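Wrist marker cubes: right-hand pose jumps when I turn the wrist inward

Posted in Motion capture and teleoperation
Tags: fiducials, pose estimation, handheld grips, overhead camera

Luzius Lehner

I am building a setup at our shared workshop to record two-handed work at a table and replay it on a pair of small arms. Each wrist carries a white cube with square black-and-white markers on its faces, and I hold a grip in each hand. A camera looks down from above my head. The software detects whichever faces are visible, solves for the cube, then applies a fixed offset from the cube to the grip.

The left side is fine. The right side is usable until I rotate the wrist inward, at which point the solved orientation flips by a large angle for a few frames and then comes back. Position barely moves when this happens. In the replay the arm does a violent twitch and stops on its joint speed limit.

The current test task is handling a keyboard on the table. A typical recording is 1,152 frames, and in the last one 44 of them had a bad right-hand orientation. They come in short bursts, so dropping single outliers does not help much.

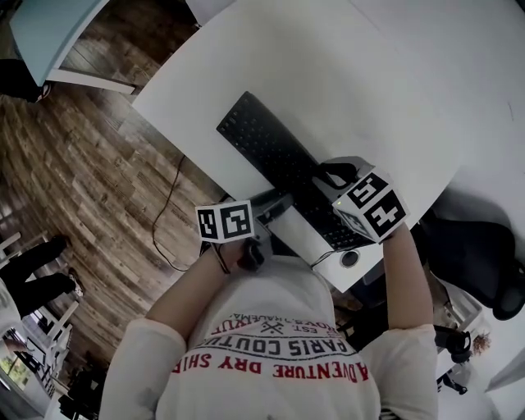

Working position at the table, one cube on each wrist, keyboard between the hands.

What I have tried so far:

Reprinted the markers on matte paper. No change.

Swapped the two cubes left to right. The fault stays on the right hand, so I don't think the cube is bad.

Raised the shutter speed and added a lamp. Fewer missed detections overall, same flips.

Lowered the smoothing cutoff. The flips turn into slow swings and the normal motion gets mushy.

The lens is wide and I calibrated it on Sunday with a flat board. Reprojection error looked good to me, but I mostly held the board near the middle of the view. The solver is the standard one for square markers, run on each face separately, and I take the result from the face with the largest area. Is that the problem, or should I be looking at the lens first?

Beat Rainer

Both, but start with the solver.

A single flat square has two orientations that project to nearly the same four corners. When the marker is seen with strong perspective, one of the two has a clearly lower reprojection error and the choice is safe. When the marker is small in the image, or close to facing the camera, the two errors are almost equal and corner noise decides. Position stays put and the tilt flips, as you describe. You turn your wrist, one face comes round toward the camera, it becomes the largest, and you select it. Your rule picks the ambiguous face on purpose.

Do this instead:

Measure the cube once and write down the 3D position of every marker corner in one cube frame. Do not assume the faces are perfectly square to each other. Paper wraps and printed shells are both off by enough to matter.

For every frame, collect the corners of all detected faces of that cube and run one solve on the whole set. With two faces you have eight points that do not lie in a plane and the second solution goes away.

If only one face is detected, get both candidate solutions and keep the one closer to the previous frame's orientation. If the previous frame is more than a few frames old, mark the sample invalid and let the replay hold its last pose.

Check that every face on both cubes has its own ID. I have seen people print the same set twice and tell left from right by image position. That works until the hands cross.

On calibration: a board held near the center tells you very little about distortion at the edges. Repeat it with the board pushed into all four corners and tilted. I did this for the Kitlow rig and rejected most of my first set.

Leave the smoothing filter out until the raw data is clean – it only hides the fault. After that, a light filter on position and a separate one on the quaternion is enough. Make sure consecutive quaternions have the same sign before filtering, or you will create new flips of your own.

Huamán

had the same thing, I just bought a better camera and it mostly went away. also try bigger cubes

Luzius Lehner

Combined solve is in. I remeasured the right cube and one face was rotated slightly against its neighbor, so the corner table now has the measured values. Over 3,000 frames I get no flips while two faces are detected. With one face the previous-frame check catches nearly all of them – the ones left over follow a gap in detection and are now marked invalid.

New lens calibration is still to do. The arms are back on the bench with the speed limit unchanged.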